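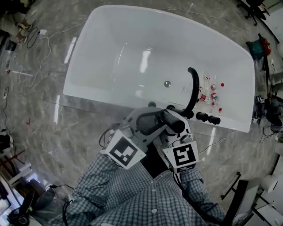 How long does it take to build a hand-held gripper in a shared workshop?

Our group needed six evenings for the first one and two for the second one, which used the same drawings.

These evenings were spread over the spring and summer, because we all have jobs and the big table at Ciratmont must be reserved. I write this report for the members who asked in October what we are doing in the back half of the hall, and also for those who want to build one for themselves at home.

The idea came from Larasati Santoso. She wanted a tool which a person holds and moves by hand, so that the movements can be recorded and later given to a robot arm. The arm itself is a different project, with the name Cendance, and it is not ready. Johannes Shabalala is still waiting for two gears. The gripper can be used already without the arm, and this is a great advantage for a small group like ours.

The body is printed. We first printed it with thin walls to save material, and it broke at the handle on the second evening. Rupert Frei then changed the drawing and made the part around the screws thicker. Since this change we had no more broken handles, but the print takes now 13 hours, so please look at the list next to the printer before you start a long job of your own. If the printer is running and you don't know whose part it is, it is probably ours, and I am sorry for this.

The square markers gave us more work than I expected. They must be completely flat. Our first ones were paper, glued on by hand, and after a week the corners came up. The blocks we use now have the pattern printed on a firm surface and are held with screws from behind. When you change a block, you must do the calibration again. I forgot it one time and lost a whole evening of recordings.

For practice we use easy objects and difficult places. Small bottles with red caps are good objects, they are light and cost almost nothing. The bathtub is a difficult place: the rim is in the way, the spout also, and the white surface shines under the ceiling lights. Svenja Ammann proposed to hang a cloth under the lamps. We will try this next month, if somebody can lend us a ladder which is higher than the one in the store room.

Until now we have 2,000 short recordings. Many of them are not good, and we must sort them. Johannes wrote a small program for this, with the name Hasis, which shows one recording after the other and asks only if you want to keep it. It needs no knowledge of programming. Whoever has a free hour and likes quiet work is very welcome.

Two requests at the end. Please step over our cables and don't pull them out, also when you need the socket for the vacuum cleaner. Ask one of us and we will save the work first. And the small hex keys from the Casado set are missing again. We need the smallest one for the handle.

The drawings are in the blue folder at the entrance, together with the list of screws. Questions to me or to Rupert, best after 7 in the evening.

Balthasar Egger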